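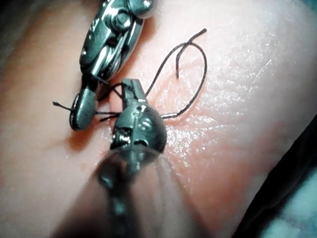 Pequenos consertos de costura para quem jurou que nunca ia costurar

17 comentários 496 partilhas

Há na minha casa uma cadeira que só existe para receber roupa estragada. Começou com uma camisa sem botão e chegou, em poucos anos, a uma altura preocupante. Em junho, com a janela aberta e sem desculpas meteorológicas, resolvi tratar do assunto. O que se segue é o que aprendi a desfazer aquele monte, incluindo os erros, que foram a parte mais instrutiva e a mais cara.

A linha

Corte sempre um pedaço mais curto do que lhe apetece. A distância entre a mão e o cotovelo chega perfeitamente. Toda a gente corta um metro para não ter de enfiar a agulha outra vez, e depois passa dez minutos a desfazer um nó do tamanho de uma lentilha. Se a linha insistir em torcer-se, largue a agulha e deixe-a pendurada: ela roda sozinha e acalma-se. Já vi famílias resolverem menos.

Para algodão e linho uso linha de poliéster 100%, das que se compram em qualquer retrosaria. A linha herdada da avó é linda na caixa e parte-se só de olharmos para ela. Teste antes: puxe um palmo com força entre as duas mãos. Se ceder, fica para decoração.

Enfiar a agulha

Corte a ponta na diagonal, com uma tesoura que corte mesmo (a da cozinha, que abriu pacotes de arroz a vida inteira, não conta). Lamber a linha funciona, embora haja quem ache feio. Lamber o buraco da agulha também funciona e é mais feio ainda. O enfiador de arame, aquele com a cabecinha de metal, custa quase nada e desaparece ao fim de uma semana. Compre dois.

Botões

O botão cosido rente ao tecido é o erro clássico. Fica bonito até ao momento de abotoar, quando se descobre que não há espaço para a outra metade da camisa. Ponha um palito entre o botão e o tecido, cosa por cima dele, tire-o e enrole a linha quatro ou cinco vezes no pezinho que ficou. Remate por trás.

Nos casacos pesados, cosa ao mesmo tempo um botão pequeno no avesso. É ele que aguenta os puxões, e o tecido agradece. O casaco do meu vizinho Thiện Đoàn tinha os botões todos presos com fio dental. Ri-me disso até reparar que os dele estavam no sítio e os meus não.

Bainhas

Vista as calças com os sapatos que vai usar. Parece uma recomendação desnecessária. Tenho umas calças pelo tornozelo que provam o contrário.

Lave a peça antes de lhe mexer, marque com alfinetes, passe a ferro a dobra e só então cosa. O ferro faz metade do trabalho e nunca recebe o crédito. No ponto invisível apanhe apenas um ou dois fios do tecido de fora e não aperte -- a bainha repuxada vê-se do outro lado da rua.

A fita termocolante resolve uma emergência às oito da manhã. Resolve mal, descola quando calha e deixa uma risca rija, mas naquele dia vai para o trabalho com as duas pernas do mesmo comprimento.

Rasgões e meias

Um rasgão direito, daqueles de prego, fecha-se com pontos pequenos em escada, a passar de uma borda para a outra. Deixe os pontos frouxos e puxe tudo no fim, devagar. Se faltar tecido, não há ponto que o invente e terá de pôr remendo. Por dentro, se for tímido; por fora e amarelo, se já desistiu de fingir.

Nas meias, enfie uma lâmpada velha no calcanhar, ou uma laranja pequena. Faça primeiro os fios todos num sentido e depois teça no outro, por cima e por baixo. Não dê nó: na meia, o nó encontra sempre o dedo mindinho. Meias com mais buraco do que meia passam a panos do pó, sem cerimónia fúnebre.

Agulhas e alfinetes

A agulha romba faz mais estragos do que a falta de jeito. Se prende ou deixa puxões na malha, deite-a fora, de preferência dentro de um frasco com tampa. As boas vivem espetadas numa almofadinha. A minha é uma Nokau, comprada numa feira, e perde serradura pelo canto desde o primeiro dia.

Um íman numa fita apanha os alfinetes do chão. O pé descalço também os apanha, com outra banda sonora.

Nódoas de sangue

Quem cose pica-se. Água fria, logo, e um pouco de sabão azul e branco. Água quente fixa a nódoa para a posteridade. Se for só uma pintinha em tecido claro, a própria saliva costuma dar conta dela, o que me parece o único favor que o corpo nos faz nesta matéria.

O que fica para a costureira

Fechos de casacos forrados, tudo o que seja seda e qualquer peça que pertença a outra pessoa. Paguei 80 euros para me salvarem um forro que eu tinha "só ajeitado". A senhora não disse nada. Olhou para os meus pontos, olhou para mim e escreveu o talão.

A cadeira, entretanto, voltou a ver-se. Tem o assento descosido.

Partilhar Gostei (100)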